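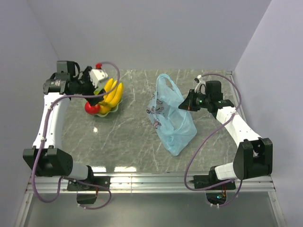 Lino Melis wrote back overnight to say that the Grusside estimate is still the one from before the share consolidation, and would I please stop comparing it with anything until someone has restated it.

May 27, 2021

He's right, of course, and I'm a bit embarrassed, having spent most of yesterday afternoon admiring how far Grusside had supposedly beaten the consensus. The share count in the denominator was the old one and the profit on top was the new one. I've restated the whole run now (old figures kept in the grey columns, in case anyone wants to check my arithmetic, and please do!) and the lovely big surprise has shrunk to something quite ordinary. Pity, it would have made a good chart.

For colleagues picking this up cold: we're trying to work out whether revisions made in the last few weeks before a result tell you anything the older estimates didn't. The pull from Quintero came to 795 revisions. Of those, 96 have no analyst name attached, only the broker, so I can't tell whether they're fresh opinions or the same person tidying up a spreadsheet. I've parked them on their own tab for the time being. Chiyo Katayama would sooner throw them out altogether and I can see her point, but some of them belong to Clukside, and Clukside is so thinly covered that I hate to lose any. 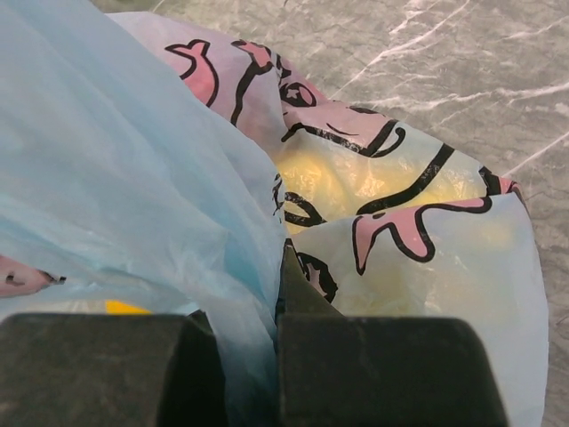 The other job this morning was the fiscal year labels. Gustov closes its books at the end of May, so what one broker calls Q4 another calls Q2, depending on whether they follow the company's calendar or the ordinary one. I'd assumed the data service sorted this out before we ever saw it. It doesn't, or it does for some brokers and leaves the rest, and I only caught it when a perfectly sensible dividend forecast landed beside a quarter with no dividend in it. I've written the period end date next to every label and from now on I'd like us to sort on the date and ignore the label entirely.

Tried weighting newer revisions more heavily, first gently and then rather less gently. The gentle version hardly moves the averages. The heavier one makes Clukside jump about like a mad thing whenever a single analyst changes their mind, so I've gone back to plain medians until Chiyo has had a look at it.

Still to do: rerun Gustov on the corrected dates, ask Quintero whether the missing names can be recovered, and send Lino the restated Grusside sheet with a thank you. Also find out who changed the rounding on the summary tab. The losses per share are being cut to whole cents and the small ones are vanishing to nothing.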